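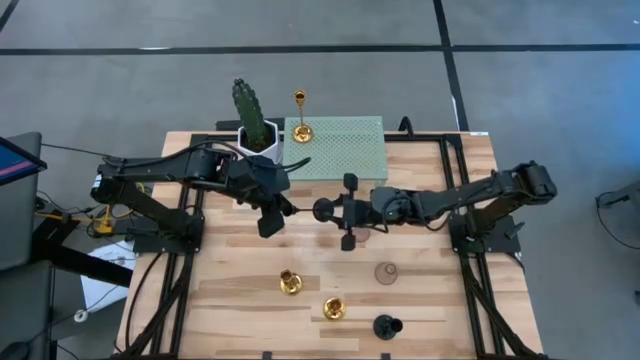

BIVIMTON, 2025-05-06

A homeware firm says it can make a rented living room look "finished" with a handful of candlesticks, a cactus and a little mint-green furniture. Tenants in Bivimton are being asked to take its word for it, and to pay £68 a month.

Pulley, which has its showroom on Pridmont Road, announced today that it will offer what it calls a room dressing service to households in the new Pearce Court flats. There are 82 flats in the block, all let unfurnished, and the first tenants moved in over the winter. The firm says 23 have signed up. It would not say how many of those have paid.

The idea is simple enough. Customers choose a look from a short list and the pieces are dropped off, set out and left. After a few months they can be swapped for another look. The one being pushed hardest this spring pairs gold candle holders, some tall and some squat, with pale mint green and a cactus in a white pot. Pulley's leaflet describes it as "warm, calm and collected over time". How anything can be collected over time when it comes in one delivery is not explained.

It is not ugly. The gold goes well with the green, and a tall candlestick does give the eye something to land on in a room with low furniture. The green cactus in its white pot is an artificial one, so it will survive a tenant who goes away for a fortnight. But most people could put together something close to it from a charity shop and a garden centre in a single afternoon, and they would own it at the end.

The leaflet does not make the sums easy. The monthly price is printed on the front. The price for a "whole home" dressing, £2,256 for the first year, is on the back in much smaller type, and covers the living room, hall and one bedroom. Candles are extra. Delivery is free, but collection is free only if all the pieces go back together.
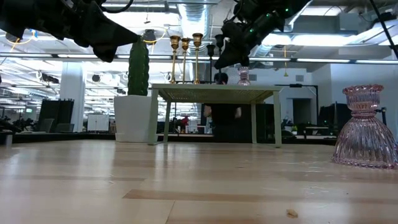
Then there is the matter of where it is all supposed to go. Candlesticks of different heights look well enough grouped together, but the living rooms at Pearce Court are narrow and most already have a sofa, a television and somebody's bike in them. A side table and a floor planter take up room that these flats do not have much of. The tenancy agreement also bans lit candles, according to a copy seen by this newspaper, which makes the candle holders a slightly odd thing to rent.

Laiba Cheema, who has a second-floor flat in the block, went to the showroom at the weekend and came away unsure.

"I liked it all, I really did," she said. "I liked the pink glass one best. But I kept thinking about what happens when my nephew comes round and knocks something over. I asked and they said it would be looked at case by case. I don't know what that means in pounds."

Pulley said accidental damage would be treated "fairly and with common sense" and that full terms would be sent to customers before their first delivery. Asked why the terms were not in the leaflet, the firm said there had not been space.

The service is due to start in September. Orders placed now need a deposit of one month's rental, which will not be returned if the customer changes their mind.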